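This data card accompanies the Korkside Block Sorting recordings. It should be read before any of the files are used, copied or passed on.

**Release date:** 13 September 2026
**Maintained by:** Korkside Shared Workshop, Tromencombe
**Arm:** Pringle, workshop build, second revision
**Controller software:** Sodero

## Summary

The set contains 503 episodes of tabletop manipulation with small wooden toy blocks. All episodes were recorded at the Korkside workshop with Pringle, a desktop arm assembled by members from printed and purchased parts. An operator guided the arm by means of a second, unpowered arm of the same dimensions. No episode was produced by a trained policy.

The recordings were made to support members who wish to train small policies on their own computers. They may also be of use to other workshops with an arm of similar reach.

## Contents

| Part | Episodes | Task |
|---|---|---|
| `pick_single` | 259 | Lift one named block and set it down in the marked area |
| `stack_two` | 139 | Place one block on top of another |
| `free_play` | 105 | No fixed goal; the operator moves blocks at will |

Each episode folder holds the following:

- `wrist.mp4` – video from the camera mounted at the wrist
- `joints.csv` – joint positions, with a time value on every row
- `grip.csv` – commanded and measured finger opening
- `note.txt` – the task instruction, in one sentence

The video and the joint log are started by the same Sodero command. Small differences in start time remain, and users should align the two files by their time values and not by row number.

## Recording Conditions

Recording began in February, after the shoulder bracket had been replaced. Earlier trials were made with the old bracket and are not included. The arm is clamped to the table, and the clamp position is checked against two pencil marks before each session. Room lighting was not controlled. Members should expect changes in shadow and glare from one session to the next, and in some cases within a single session.

Blocks are set out by hand before each episode. Operators were asked to vary both position and rotation, and to leave some blocks close together or stacked. The instruction in `note.txt` names a block by the drawing, letter or number that is uppermost at the start of the episode, such as "pick up the 6."

## Labels

Labels refer to a face and not to the block as a whole. The blocks carry different markings on different sides, and a block that is turned during an episode keeps the label it was given at the start. Where two faces can be seen equally well from the wrist, the operator chose one.
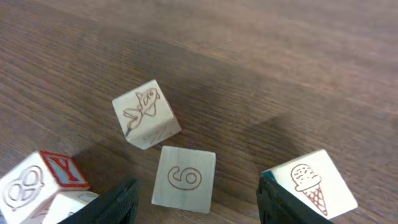

Label names are written in lower case with underscores, for example `bird`, `ice_cream`, `num_8` and `letter_y`. Spelling was checked by script before release. Any label that does not appear in `labels.txt` should be reported as an error.

## Known Limitations

1. The gripper fingers hide part of the table in many episodes. A block may be out of view at the moment it is released.
2. The wrist camera has a fixed focus. Surfaces farther from the gripper are often soft.
3. In 5 episodes of `stack_two`, the last row of `grip.csv` is missing. The affected folders are listed in `errata.txt`.
4. All blocks come from one toy set. Results obtained here may not carry over to blocks of another size or finish.

## Use and Access

The files may be used for teaching, hobby work and research. Copies must include this card and `errata.txt`. Commercial use requires written permission from the workshop – requests are reviewed at the monthly members' meeting.

Corrections should be sent through the issue tracker of this repository, with the episode folder name in the title. Corrected files are issued under a new version number, and earlier versions remain available in the `archive` branch.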